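Packing of small mixed goods

Packing of small mixed goods is the placing of unlike household items, such as cans, pouches and loose light pieces, into a single carrying container. The container is most often a paper carrier bag with handles. The term covers retail counter packing, packing for donation or exchange, and the clearing of a work table at the end of a task. It does not cover crating, palletizing or postal packing, which have separate rules for sealing and labeling.

Terminology

In packing manuals the heaviest item in a bag is called the anchor. Items placed against it are called side goods. Loose material used to take up space is called fill, and a detached piece of fill found outside a container is called a stray. The Grarcombe handbook, a loose-leaf manual for shop staff, also uses "crumb" for a stray too small to be picked up in the normal way. Usage varies, and some writers apply "stray" to any item left on the table after the bag is closed.

Fill and strays

Expanded polystyrene is the most common rigid foam used as fill. It consists of beads fused together under steam. When a block is broken by hand the fracture follows the boundaries between beads, so the broken face is granular and the pieces are irregular in outline. The material weighs very little for its volume and readily takes a static charge, which causes small fragments to cling to film, sleeves and the inside of bags.

White foam on a white table has low contrast and is easily missed when a surface is being cleared. Shape and grain are better guides than color. Side lighting, which gives the beads small shadows, makes the pieces easier to find. 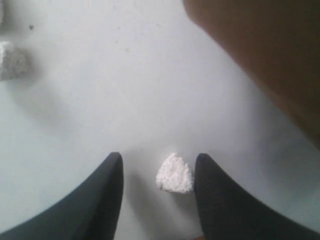
Đạt Quan disputes the advice on lighting, writing that a damp cloth drawn once across the whole table finds every crumb without anyone having to look for it, and that the handbook should have said so from the first printing. The revised Grarcombe text keeps the lighting method and lists the cloth as an alternative for surfaces that tolerate moisture. It is not advised next to open paper bags, which lose strength when wetted.

Paper carrier bags

Kraft paper is made from pulp produced by the sulfate process. The unbleached grade is brown and is preferred for carriers on account of its tear resistance. Handles are of two main types: flat folded strips and twisted paper cord. Twisted cord is normally glued under a reinforcing patch on each of the two wide faces, one loop to a face.

A bag that stands open without support is easier to load. Creasing of the lower front panel is common after folding and reuse and has little effect on strength unless the glue line of the base has lifted. The Rurnberg method calls for the base to be pressed flat from the inside before the first item goes in.

Order of loading

The anchor is placed first and upright. Tall cans are set toward a rear corner, where two walls of the bag support them, and may stand above the rim provided the handles can still meet. Pouches and packets follow, tilted against the anchor or the opposite wall. Small dark items are easily lost to view in the interior of a deep bag and are best loaded last or noted on the packing slip.

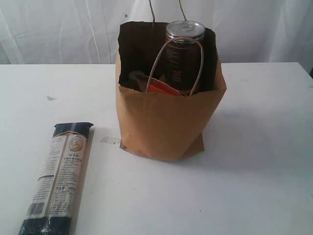 Open kraft paper bag with twisted handles, holding a tall can and an orange packet.

Ring-pull cans need clearance above the lid. A handle drawn tight across the top can catch the ring, and for this reason the Angelovski scheme directs that the front handle be laid outward until loading is complete.

Clearing the table

Clearing is treated as part of packing in the Rurnberg method and as a separate task in the Angelovski scheme. In both, goods are removed before fill, and fill before strays. Polystyrene strays are kept apart from paper waste, as beads are difficult to separate from pulp.

See also

Bagging order
Loose fill
Grasirel fold
Table clearing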